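3.2 How people decide where to put things down

I should say up front that I came to this question by way of my own kitchen. I had moved into a smaller apartment in February and kept noticing that my keys, mail and coffee mug all ended up on the same corner of the same table, no matter how much free space there was. Amparo Garrido, who shared my office while I was writing this up, thought it was a habit left over from my old place. I wasn't so sure, and that little argument is more or less how the study got going.

The earlier work I leaned on most treats a surface as a kind of budget. You have so much room, you spend it, and when it runs out you start stacking. I like that idea (it's easy to explain to a class!), but it says very little about the first object. If the whole surface is free, the budget model has no opinion at all about where the mug should go. Our 80 participants had plenty of opinions. Most of them set the first item down near the edge closest to the door they had come in by, and then built outward from there.
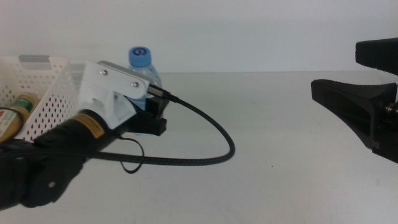
Figure 5. White tabletop against a white wall.

The second item is where it gets fun. I had expected people to keep things evenly spaced, the way you might set a table for guests, and a few did. Far more of them made a small cluster and left the rest of the surface alone, even when we handed them 9 items in a row. When I asked about it afterward, the usual answer was some version of "I might need the space later." Need it for what? Hardly anyone could say. One man told me he was saving it for dinner, at nine in the morning, in an office.

Yi-chun Tam coded the interviews and came up with the term I use for the rest of this paper, which is "held space." It means an area that a person could use, knows they could use, and keeps free on purpose without having a plan for it. I went back and forth on whether this was really different from plain tidiness. What settled it for me was a group of 16 people who described themselves as messy. They let the cluster turn into a real heap, with envelopes sliding under other envelopes, and they still held the far side open.

I did try the task with a shorter surface, and the pattern got weaker but didn't go away. People complained more, too. I don't want to make too much of that, because the shorter surface was also a little lower and a couple of the taller participants had to bend down to reach it. Section 3.3 goes through the height problem and what I did about it in the second round.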